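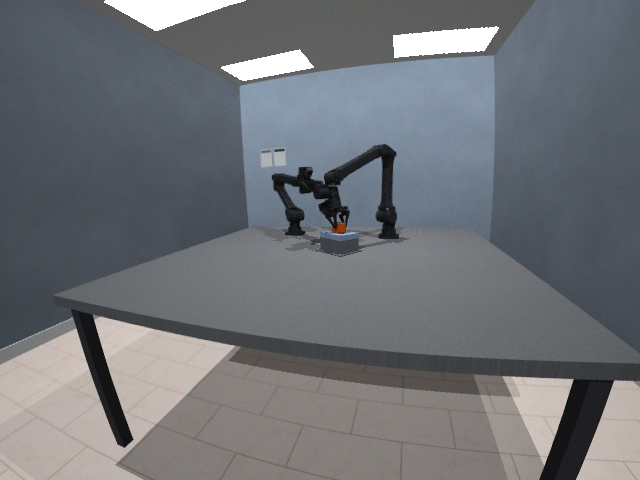
Bench Surfaces and Table Depth for Shared Workrooms

Erunstead Facilities Forum > Furniture and Fittings > Closed to new members

Posted by workroom_admin
Wednesday, 9:10 am

Members are invited to comment on the draft standard for shared work tables before it goes to the purchasing office in June. The draft proposes a single dark grey top for all rooms and a table depth that allows people to work from both long sides. Comments on cost should be kept to the separate budget thread.

The present stock is a mixture of Brano and Aigner tables, bought at different times and at different heights. Two rooms have had to place blocks under the legs to bring the tops level with each other. The office does not wish to continue this practice.

Posted by northwing_office
Wednesday, 9:48 am

Our department supports a single height. We do not support a single color. Dark tops show dust and chalk by the middle of the morning, and the cleaning contract covers one visit a day. We have used pale tops for six years and have received no complaints about glare.

Posted by bindery_2
Wednesday, 10:30 am

With respect to the previous post, the bindery has had the opposite experience. White paper on a pale top is difficult to square up by eye, particularly late in the day. A dark grey surface gives a clear edge to work against. Dust is wiped away with a dry cloth at the start of each shift, and this has not been a burden.

We would ask that the standard say something about leg position. The Baronitz tables in our room have legs set well in from the corners, and the tops tip when a full carton is placed at one end.

Posted by workroom_admin
Wednesday, 11:05 am

Thank you. Leg position is covered in section 6 of the draft, which requires a leg at each corner. Members who have not received section 6 should request it from the purchasing office.

Posted by k_storeroom
Wednesday, 1:15 pm

The storeroom objects to the proposed depth. A table that can be used from both sides must stand in the middle of a room, and three of our rooms have a single outlet on the back wall. Cords would then cross the floor. Narrower tables against the wall would serve the same number of people if they were arranged in a row.

Posted by northwing_office
Wednesday, 1:40 pm

They would not serve the same work. Map sheets and large drawings cannot be opened on a narrow table without hanging over the front. Floor outlets were installed in room 161 last year and the matter of cords has not come up again.

Posted by k_storeroom
Wednesday, 2:02 pm

Room 161 was being refloored at the time. The other rooms are not. Our objection stands – we ask that it be recorded with the draft.

Posted by workroom_admin
Wednesday, 3:30 pm

The objection has been recorded. The draft will be amended to allow two depths, with the choice left to each department. Color remains open, and further comments on it may be posted here until the end of the week.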